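Filed under: Project Updates, Grant Reports
Print this page | E-mail this to a friend
September, by Mirko Gentile

Hello again to everyone at the Ollier fund! You asked for a plain account of where the dish-handling work has got to, so I'm writing this one the way I'd tell it over coffee (the spreadsheet is coming separately, I promise).

The short version is that we have 150 good demonstrations of the 300 we said we'd deliver, and I'm happier with those than I was with anything in the spring report. You may remember we started out driving the arm by remote control. It worked, sort of, but every plate took ages and my wrists were killing me by lunch. So we switched to the hand-held gripper over the summer, and what a difference! You pick it up, open the fingers, and just do the job yourself, and the arm learns from the recording later on.

Plates and bowls are what we're working on now. I set them out on a round table with a lace cloth and plenty of ordinary household stuff left on it, because a kitchen table in a real home is never bare and I want the training to reflect that.
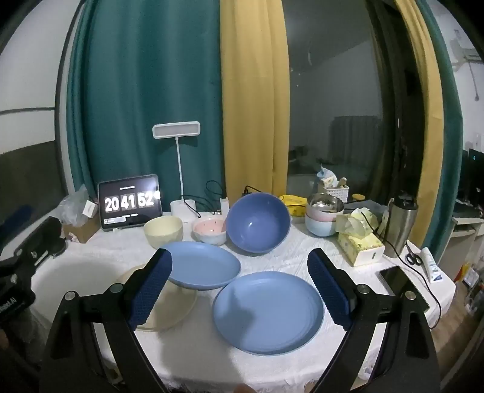 The trouble with plates is that they're thin and they like to lie flat. Coming straight down on one gets you nowhere. You have to come in at the rim, and you have to do it slowly enough that the recording shows how the fingers got there. I threw out 14 of my early takes for being too quick. Melis, our software partner, had been telling me so for weeks, and yes, they were right.

Bowls are much friendlier, though one lying on its side still makes me stop and think about which edge to go for. I've been recording those both ways and we'll see which the arm copies better.

Now for the less cheerful part. We lost 2 weeks waiting on replacement finger pads from Wiltar, and I couldn't record a thing in the meantime. I used the time to label old takes, so it wasn't wasted, but it does push the first full trial on the Dusturetti arm back a bit. I'd still like to have it done before the next report.

On money, we're fine. The pads came out of the repairs line and there's enough left in it for another set. The one thing I'd ask is whether we can move what's left of the remote-control budget over to recording hours. I've put the request in the spreadsheet with a note beside it, so just let me know if you need a separate letter.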